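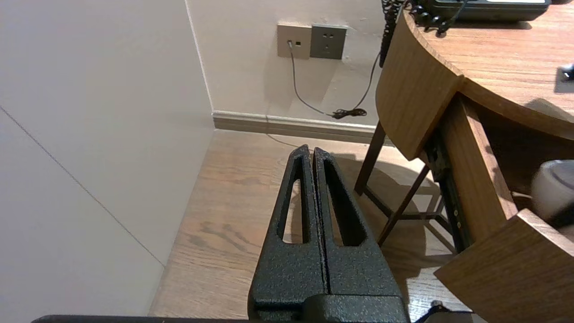
Desde hace siete años viajo por trabajo y duermo muchas noches en hoteles. Quiero defender una cosa que está desapareciendo: la recepción con una persona.

El pasado mes de mayo llegué a un hotel en Heltby a las once de la noche. En la entrada había una pantalla que me pidió un código de reserva, y el código no funcionaba. Detrás de mí esperaba Bernd Wendt, un comercial alemán con el mismo problema. Llamamos a un número y una voz grabada nos ofreció cuatro opciones - ninguna era la nuestra.
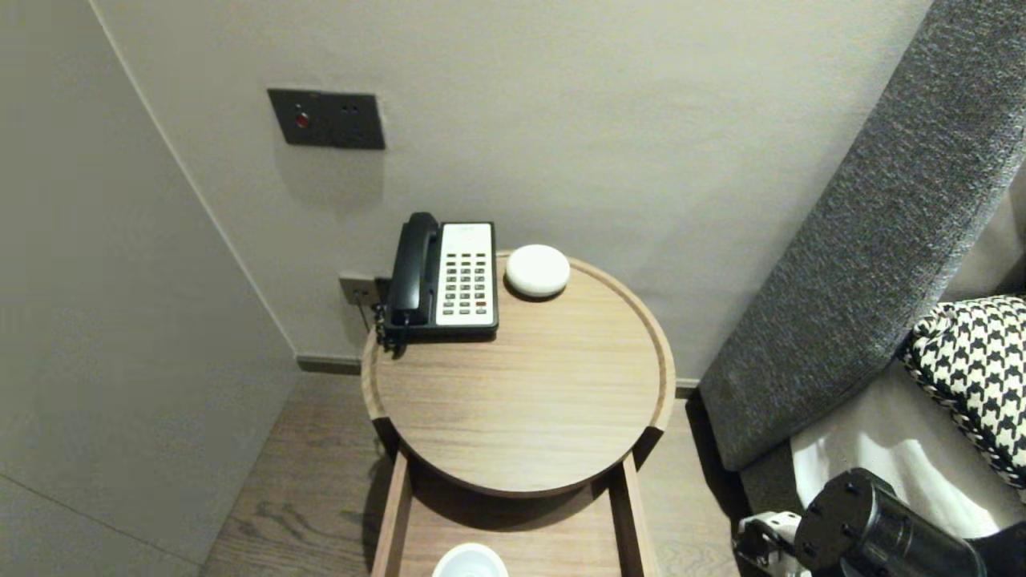 Los dueños dicen que el cliente prefiere no hablar con nadie. Puede ser verdad a las tres de la tarde, cuando todo va bien. Pero un hotel se conoce cuando algo va mal: una llave perdida, un niño con fiebre, un vecino que grita. En estos momentos yo no quiero un menú, quiero a alguien que conozca la casa y que pueda decidir.

Entiendo que un turno de noche cuesta dinero. Maribel Quintero, que dirige una pensión pequeña en Alvarado, me explicó que ella lo mantiene y cobra un poco más por la habitación. Yo pago esta diferencia con gusto, y creo que otros viajeros también la pagarían si el precio se explicara con claridad al reservar.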